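Care Labels Should State the Weave

A garment sold in this country has to say what it is made of and how to clean it. It does not have to say how the cloth was built. I think that is a mistake, and a cheap one to fix.

Take two pairs of gray cotton trousers at the same price. Both labels read 100% cotton, machine wash cold, tumble dry low. One is a plain weave, in which each crosswise yarn goes over one lengthwise yarn and under the next. The other is a twill, in which the yarns pass over two or more at a time and the crossing point shifts by a step on every row. The shift produces the diagonal line. With fewer crossings per inch, the yarns can be packed closer together, and the cloth drapes better for its weight. The buyer learns none of this from the label, and if the trousers were ordered from a screen, the buyer may not learn it at all.

Fiber content predicts some things well: how much water the cloth takes up, how it responds to an iron, which dyes will hold. It predicts stiffness and wear poorly. Those depend on yarn size, twist, density and structure. A cotton voile and a cotton canvas carry the same fiber statement, yet a person would have trouble finding a use that suits both.
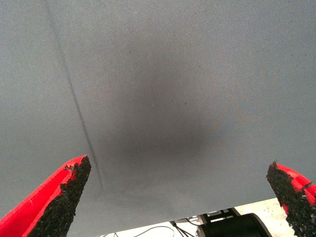 Gray cloth with a fine, twill-like weave and a thin dark seam.

The usual objection is that shoppers would not understand the terms. I doubt it. People already buy denim, flannel, satin and corduroy by name, and most of those names tell them something about structure or finish. A label that said "2/2 twill" would mean little on first reading and a fair amount by the third purchase. Thread count was once a trade figure too. It was then abused by sheet sellers who counted every ply to reach 700, which is an argument for defining the measurement before printing it.

A second objection is cost. The mill already knows the weave, because the loom cannot be set up without it. The weight is on the order sheet. Tosto, whose work pants I have bought for years, prints both on the inside waistband, and the pants cost no more than the Kubiak pair that says nothing. The line adds 9 characters to a label that already repeats the washing instructions in several languages.

The third objection has more force. Knits, bonded fabrics and nonwovens do not fit a scheme designed for woven cloth, and a rule that tried to cover everything would be long and badly followed. I would start with woven trousers, shirts and bedding, require the weave and the weight per square yard, and leave the rest for later.

Repair is where the omission costs the most. The alterations counter at the Lonthorpe store in Atstead will match a patch by eye, and the match is often good for color and wrong for structure. A plain-weave patch on twill pulls at the edges and wears through at a different rate. With the weave and weight on the label, the clerk could go straight to the right bolt.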